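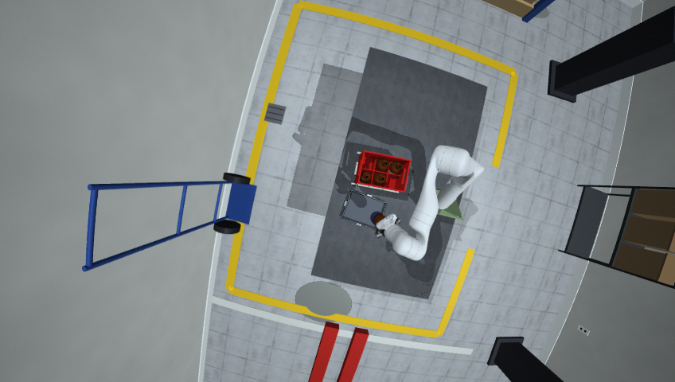
4. Floor markings and walking routes

4.1 Background to the sites

The four buildings in this part of the study were all put up as storage or light assembly space and later changed to mixed use. Starnstead is the oldest and the largest. It has a single main hall, a mezzanine office along the north wall, and one public entrance. Wurkier and Bamden are similar in plan, each with two halls joined by a covered passage. Quintana is a long, narrow building with doors at both ends, and it was the only site where people could cross the hall without turning around to leave.

All four sites used painted or taped lines on the floor to separate walking routes from storage bays. The rules behind the lines differed. At Starnstead and Bamden, a line meant that a person on foot should not cross it at any point. At Wurkier, crossing was allowed where a line was broken. Quintana had no written rule when we began, and staff there gave us several different accounts of what the lines were for. Ibarra's earlier work on hospital corridors found the same kind of disagreement among long-serving staff, and we did not try to settle it before the observations started.

4.2 Observation method

Two observers stood at fixed points in each hall and recorded walking paths on a printed floor plan. A path began when a person entered the hall on foot and ended when that person left it or sat down. We recorded 977 complete paths across the four sites. Paths that passed behind tall shelving for more than half their length were left out, and so were the paths of people pushing carts.

Each path was coded by one of the authors and then coded again by a second reader who had not visited the site. The codes were "kept to route," "cut a corner," and "crossed a bay." When the two readings differed, Schmieder made the final decision from the printed plan and the observer's notes. Corner cuts were the most common source of disagreement. A person who stepped on a line without placing a whole foot past it was coded as having kept to the route.

After the observations we interviewed 37 people who worked in the buildings. The interviews were held in break rooms, in the language the person preferred, and most were short. We asked each person to draw the marked routes from memory on a blank outline of the hall, and then to mark any place where they would leave the route.

4.3 Gaps in boundary lines

Figure 3 shows a floor area bounded by yellow segments, with an opening between two of them on the right side. Layouts of this type were of interest to us for the question of how people on foot read a gap. An opening may be a planned entry point, or it may be a place where a line has worn away and has not been replaced. The two can look alike to a visitor.

Of the paths coded as crossing a bay, 69 entered through a gap in the boundary line. Wurkier had the most of these, which fits its written rule. At Bamden the same behavior was seen near the passage door, where the line had been scraped off by pallets. Staff at Bamden described that spot as "the way in" and several drew it as a doorway in the memory task. New staff had apparently learned it from the others, as it was not part of the site training.

Hegedűs noted that people slowed down before entering a gap only when it was narrow. We did not measure walking speed and report this only as an observer's comment. It may be worth testing with timed paths at a later date.

4.4 Memory drawings

The drawings were better on straight routes than on turns. Nearly everyone at Quintana drew the central route correctly from door to door, but the side routes were often missing. At Starnstead, people who worked on the mezzanine drew the hall in more detail than those who worked on the floor itself. Olmedo has suggested that the view from the stairs explains this. We think job type may also play a part, as mezzanine staff handled the bay lists each morning.

Lines that had been repainted in January were drawn less often than the older lines they replaced. Three people at Starnstead drew a route that had been removed before the study.

4.5 Limits

The sites were chosen because their managers agreed to take part, and all four had regular floor upkeep. Buildings with poor upkeep may show more crossing. Observers were visible to staff, and Tăng's notes from the first mornings at Wurkier record people looking toward the observer before changing direction. We kept those paths in the data set. Paths walked after 6 p.m. were not recorded at any site, so the cleaning crews are missing from the results.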